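Wiping Day at the Reltgate Room

Posted Nov 5, 2023 by Britta Baumgart

Welcome back to the gallery, and thank you to everyone who wrote after the last lot went up asking how we keep the tables looking so decent. I said I'd put a page together, and then I put it off for the better part of winter, as I tend to do. Anyway, the kettle's on and I've got a bit to say about cleaning, so settle in.

For those who haven't been by, the Reltgate Room is the common room at the end of the Flollton building, the one with the round tables. It's had a table in it of one sort or another since 2000, when Dirk Brinkmann and I carried in an old trestle with a wobble we never did cure. The round ones are a great improvement. You can squeeze an extra cousin in at a round table, and there are no corners for the little ones to run into at forehead height (we had a few tears over that trestle, I can tell you!).

The grey tops are my favourite colour for a busy room. White shows every coffee ring and black shows every crumb, and a good soft grey forgives you for both until you get to it with a cloth. They've a matte finish, so please go gently. Anything gritty will leave a shiny patch, and once you've got a shiny patch you'll be looking at it for years. We have one by the window from an over-keen afternoon in February and I still put the fruit bowl on it.
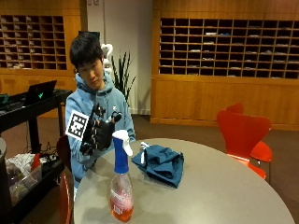 So it's a spray bottle and a soft cloth for us, and very little else. I like a clear bottle because you can tell at a glance how much is left in it, and I've been caught out too many times by the other kind, standing there squeezing the trigger at a table full of toast crumbs. A couple of squirts is plenty for a whole top. Start in the middle, go round and round toward the edge, and catch what falls in your other hand if you're feeling neighbourly toward whoever sweeps next.

As for the cloths, I'm fond of a good strong teal or blue. They hide the stains, they don't wander off home with people the way the white ones did, and they come up nicely in a warm wash. Don't use fabric softener on them. It leaves them slippery and they just push the wet about. If you've finished with one, crumpled is fine by me, I'll fold it when I come past, but do hang it over the rail at the end of the day so it's dry by morning.

The red chairs get asked about as well. I wanted something cheerful against all that grey, and Dirk wanted beige, and we had a long and fairly good-humoured discussion about it over two pots of tea. I won. They get a wipe on the seat and along the top of the back, where everybody's hands go, and a proper going-over when I've the energy for it.

If you've got a favourite trick for getting candle wax off a matte top, do leave a note in the book by the door. Dirk swears by an old bank card and a lot of patience, and I'd love to hear of something quicker before the Fevent supper comes round again.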